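About Wakolgate

Wakolgate is an independent research firm that covers automakers, parts suppliers and dealership groups for individual investors. We publish written research by subscription. We do not manage money, sell funds or take commissions on trades.

The company started as a newsletter on auto parts stocks, sent to a short list of readers in Sakimton. Most of them worked in the car business or had retired from it, and they wanted someone to read the quarterly filings with their kind of company in mind. The newsletter became a website, and the website became a company with 22 employees and 2 offices. The main office is still in Sakimton. The second, in Suver, handles subscriptions and customer support.

What we cover

Our analysts follow 387 publicly traded companies. Carmakers are the smallest group on the list. The rest make seats, glass, wiring, brakes, tires and electronics, or they sell, finance, insure and repair vehicles once they leave the factory. Many of these companies get little attention from the large brokerages.

Every company on the list has its own page with a summary of the business, its debt, its dividend history and our current view. Pages are updated after each earnings report. When we change our view, the old one stays on the page with the date we dropped it, so readers can check our record for themselves.

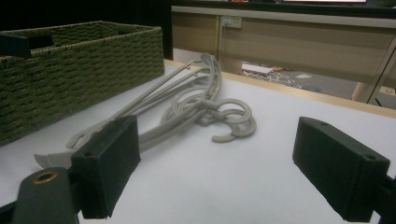
Gray plastic hangers on a white tabletop.

How we work

Each report is written by one analyst and checked by a second who does not cover that company. The second analyst goes back to the original filings for every number. If the two disagree about the conclusion, we print both opinions.

We do not use price targets. Instead we give a range of what we think the business is worth and list the assumptions behind it, such as vehicle sales, material costs and interest rates. Subscribers can change those assumptions on the company page and see how the range moves.

Ownership and conflicts

Wakolgate is owned by its employees. We accept no advertising from companies we cover, and none of them pays for research. Analysts may not own shares in the companies they write about. Other staff may own shares in covered companies but must report their holdings, and they cannot trade for five business days before or after a report comes out.

In August we bought Fawzy, a small database of dealership sales and closings. Existing Fawzy customers keep their current logins and prices until their subscriptions end. The database now holds records on 844 dealership locations and is included in the full Wakolgate subscription.

Contact

Questions about billing or passwords go to the Suver office through the support form. Corrections should be sent through the link at the bottom of the report in question. We post corrections at the top of the report and leave them there.

Nothing on this site is personal investment advice. Stocks can lose value, including ones we like.

Page last updated 11 September 2025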